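Sorting out the jars

Our kitchen has one deep drawer next to the stove, and for two years it has been where containers go to get lost. In October I finally emptied it.

The rule I set was simple. Anything with a lid that fit could stay, and anything without one went in the recycling or the donation box. That took care of a lot of plastic. What was left was mostly glass jars and round metal tins, the kind with a lid that lifts straight off.

I had been looking at a matching set from Zastwood, 36 pieces with labels, and I'm glad I waited. I already had enough. The only thing I bought was a roll of 300 paper labels from Ravn, and I'll be using those for years.

I washed everything in the evening and left it on a towel overnight. Tins need longer than you'd think — water sits under the rolled rim, and cloves will clump if any of it gets in. The lids took a second wash with baking soda to get rid of an old coffee smell.

Next came sizes. Small jars are for whole spices, which I buy in little bags and use slowly. The wide tins get tea, bay leaves and dried chilies, since those take up room and don't like light. 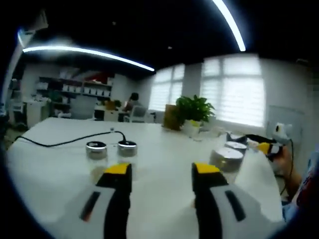
I write the label before I fill anything, with the month on the bottom. Filling the lot took me 20 minutes with a paper funnel. The drawer closes now, and the donation box is by the front door waiting for a ride.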